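Notebook, snack table cell
September 17, 2023

Spent most of today on the handheld grippers and not on the thing I'd planned (which was rewriting the tray layout sheet, sorry, it's still the old one). Writing it all down while I remember, because whoever opens this up next in October will want to know what I did to the jaws.

So, the complaint from last week was that the fingers on the Sulier unit were closing a hair late on one side. You squeeze the handle, the left one goes, the right one follows. Fine on a big biscuit packet, hopeless on a mini bar, because the first finger just shoves it along the table before the second gets there. I'd blamed the pads. Wrong! Took the pads off, cleaned them, put them back, same thing exactly.

What fixed it was the linkage pin. It had worked itself up out of the seat, maybe a fingernail's worth, and there was slop on that side only. Pushed it home, a dab of the medium threadlocker (the blue one, please not the red, we had a whole afternoon of that in spring), left it to cure over lunch and then ran 300 open-close cycles by hand with the radio on. Both sides together now, every time I looked.

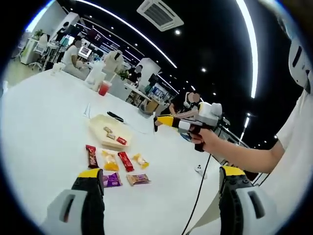

Next job was the cables, which I've been moaning about for months. The lead from the handheld is heavy enough that it pulls your wrist round if it's hanging off the table, and you end up correcting for it without noticing. I've cut a new one to 1550 mm, measured from the plug to the strain relief, and it's much nicer. Long enough to reach the far side of the tray, short enough that it doesn't loop under your elbow. The old one is coiled on the hook with a tag on it. Don't bin it, the connector is still good and Festico want silly money for a new one.

Had a go at the encoder zero as well while the housing was open. Fully closed was reading 211 counts when it should be nothing, so every width in the log has been out by that much since goodness knows when. I've zeroed it with the fingers just touching, no squeeze. Then fully open came out at 1298, and I've written that on the tape inside the lid. If you get something wildly different, check the pin before you touch the software!

Also, a small thing, the clocks. The recorder and the timer screen had drifted apart again and I only spotted it lining up two runs side by side. Now I start each session with the timer in view for a few seconds, then turn to the table. Bit of a faff but it saves an hour of guessing afterwards.

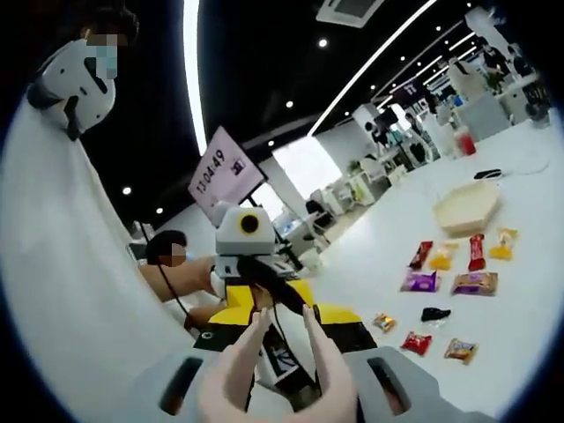

Still to do: the spare set of fingers wants the same treatment with the pin, and I haven't looked at whether the Segura pads are any better on shiny wrappers. My feeling is that they're a bit grabbier, but I only tried a few picks and I wasn't being careful. Someone with more patience than me, please.

Nillus have promised replacement pins with a proper shoulder on them. No date yet. Until they turn up, give the pin a wiggle before each session, and if it moves at all, stop and reseat it.

Threadlocker is nearly out, I've put it on the order list. The small hex key is in my coat pocket again, will bring it back in the morning.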